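Notebook — Cerport folding kit, eval for Turcombe
September, started 8:40

Second round with the Cerport two-arm kit. Oller wants a yes or no on renewing the trial, Fjeld wants the numbers before they talk price. I have neither yet so writing down what I've got.

Quote as it stands: 3000 for the arm pair with grippers, another 3000 for the year's service (remote support, software updates, one gripper swap). Head camera is in the first one, I checked twice. Shipping is not in either. Edvin Nygård thinks the service line is steep for a thing we'd mostly fix ourselves, I half agree. Ask if they sell it by quarter.

Setup. Same as last round except went back to their stock fold profile, mine kept timing out on the second grasp. Software build 1110. Release notes for it say "improved cloth contact", no more detail than that. Calibration took two tries, left arm threw a joint limit warning on the first one and then didn't do it again. Logged it anyway.

Garment is the orange tee. Good contrast on the table, easy mode realy. White one has to come after, that's the one Turcombe cares about.

This page was saved with cookies turned off. We use cookies to remember your settings and improve the wiki. Accept all / Manage preferences 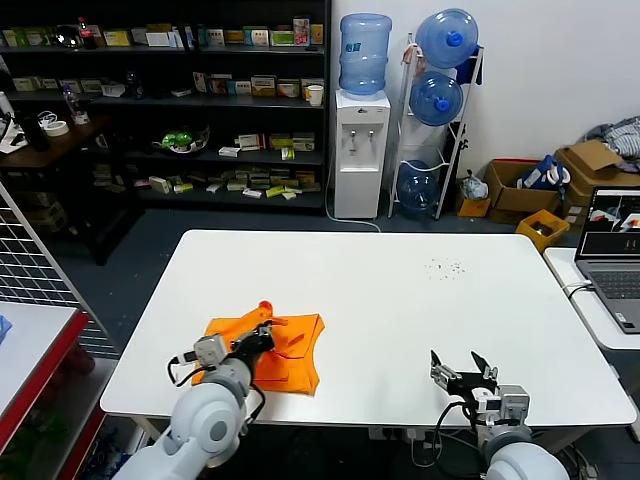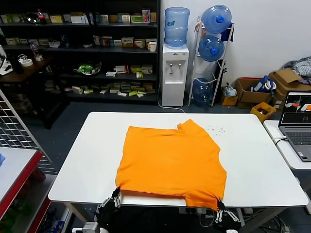
Grasp planner is what we're paying for so most of my time went there. Stock profile wants a corner before it does anything, and it's picky about which one. With the shirt crumpled and the left gripper pressing down on it, there's a bit of orange sticking up just behind the fingers, and I'd like to know if the planner scores that as a candidate at all. The overlay doesn't say. Asked Cerport support for the score dump, they said it's in the developer tier — which is not on our quote. Edvin to chase.

Two-corner hold at the near edge is the pose I like best out of this kit. One gripper per lower corner, fabric pulled over the edge of the table. My worry is the overhang, a stiffer garment might catch on the edge. Try the heavy polo before we send anything to Oller.

Also wipe the table before each block. Dark specks on the right side, next to where the shirt goes. Don't want them in the depth map and don't want to argue with support over it.

Runs: 5 on the stock profile, all logged. Haven't scored them. Scoring sheet is still the old one with the sleeve column missing, need to fix that first or the numbers won't line up with round one.

Gripper fingers — check pads for wear when the arms are parked. Manual says to swap in pairs, doesn't say how often. If it's every few months then one swap a year in the service plan is thin and Fjeld should know.

Things I keep forgetting to ask Cerport:
does the profile editor work offline
can the two arms run at differnt speeds
who pays return shipping if we say no

Edvin came by at 11, watched one run, said it's slower than he expected from the demo video. Fair. Demo video might be sped up, couldn't find a note on it either way. Put that in the questions too.

Where I lean: keep the trial, skip the service for now, push for the score dump. Not sending that to Oller until the white shirt is done and the sheet is fixed.

Next: white shirt, same build, same profile. Don't update even if it nags.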